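Ogola two-arm table: progress report to the Jurport small projects fund
Feb 21, 2023

Hi all,

Second report from the shared workshop at Deren, and a much happier one than the first! Last time I had a pile of extrusion, two arms that wouldn't talk to the same computer and a lot of optimism. Now both arms are bolted up facing each other and I'm into the part I asked you for money for: table-setting jobs with ordinary dishes and utensils.
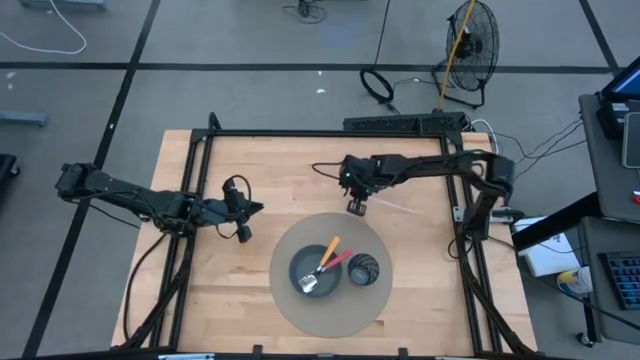
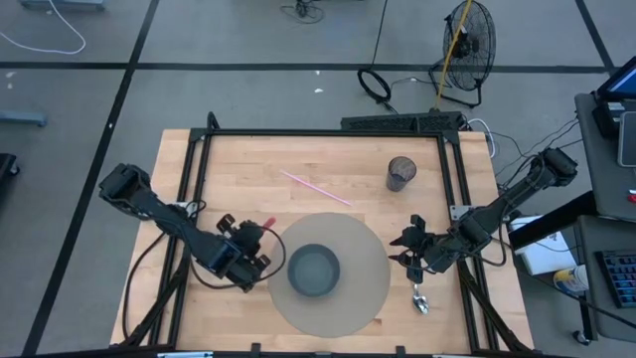
Both arms at the Ogola table, with the gray bowl on its round mat.

The frame ate most of January. I'd cut the rails a bit short the first time (my own fault, I measured to the wrong side of the bracket) and had to order again from Drillel. The second set went together in an evening and the whole thing is far stiffer – you can lean on a corner and the grippers don't wander the way they used to.

Cables are still the weak spot. They loop off the arms wherever they like, and I've had to stop runs when one pulled tight behind a wrist. I've got 12 printed clips ready to go on and I'll probably want more once I see how they hold. Putting in a single power strip has been a real improvement though – everything plugs in at one place and I can kill the lot without crawling around.

As for the actual work, the bowl is going well. Out of the last 42 tries at picking it up and setting it back on the mat, I wrote down only a handful of drops, nearly all with the left arm. Spoons are another story! A flat handle on bare wood is miserable to get hold of, so I'm trying softer finger pads this week.

Money: I've spent $700 of the grant so far, mostly on the frame and the replacement servos. The finger pads and the clips came out of my own pocket and I'm not claiming them.

Next up is getting the arms to pass a utensil from one to the other, slowly, with my hand on the off switch. I'd like to have that running by May, when the workshop has its open evening, and you'd all be very welcome to come and try the controls. One question before then – can I move what's left of the travel line over to spare servos? I'd like to order them before the next batch of runs.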